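3.2 Surfaces and where people put things down

The second part of the fieldwork dealt with worktops and tables. We had not planned it as a separate part. In the pilot interviews in Prenton people kept coming back to the same point — where the shopping goes when you get in, where the post goes, where the keys go — and Jacobs suggested we code for it. So a section on surfaces was added to the interview guide before the main round in April.

In all, 351 households returned the form, and 28 of these agreed to a home visit. Visits were done by both authors where possible, otherwise by one. Interviews took place in the kitchen unless the person asked for another room. Notes typed up the same evening. Four visits were dropped later on because the household had moved between the form and the visit and the answers no longer matched the home.

The form asked which surface in the home was "the one that fills up first". Most people had an answer ready. Kitchen table, mostly, then the worktop beside the door. Hall shelves came up far less than we expected given earlier work on entrances (Navickas, chapter 3), though many of the Prenton terraces have no hall to speak of, so the comparison is not a fair one.

What people said about the look of a surface mattered more than its size. Pale tops were described as "showing everything", and several people said they cleared a pale table more often than a dark one of the same size. One woman in Mostell had changed from a dark oak table to a white one and said she now wiped it "before I've even got my coat off". Others took the opposite view and said veining or grain hid crumbs well enough to leave them till evening. We did not measure cleaning, only what people told us about it, and the two may differ quite a lot.

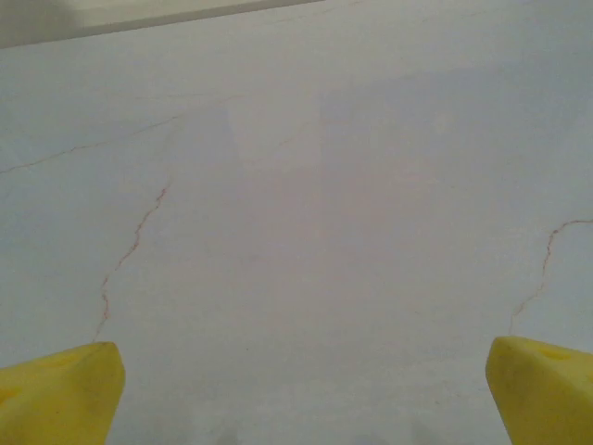
Figure 4. Pale surface with fine, marble-like veining.

Veined finishes get a paragraph of their own as they came up so often. Respondents rarely knew what their tops were made of. "Marble" was used for stone, for printed board and in one case for a vinyl sheet stuck over an older worktop. We have kept their word in the quotations and used "veined" in our own text. The Clorement survey did it differently, sorting by material from a list, and Lu's view is that this loses the thing that matters, namely how the surface looks to the person standing at it with a bag in each hand.

Light came up too. North-facing kitchens, strip lights, under-cupboard lamps. A man in Mostell said his table looked clean until the lamp went on. We have no good way of coding this and have left it as free text (see Appendix B, second table).

Age of household made less difference then we thought it would. Homes with small children reported fuller surfaces, as one would guess, but they also reported clearing them more often, at meals. The fullest tables on our visits belonged to people living alone who ate elsewhere, on the sofa or at a desk. For them the table had stopped being a table for eating and had become a kind of open shelf. Two of them used that word themselves.

A note on wording. "Clutter" was kept out of the form and out of the interviews — the pilot showed people heard it as a telling-off and gave shorter answers after it. We used "things left out". Some respondents brought in "clutter" on their own, and wherever they did it is marked in the transcipts and treated as a separate code in section 3.3.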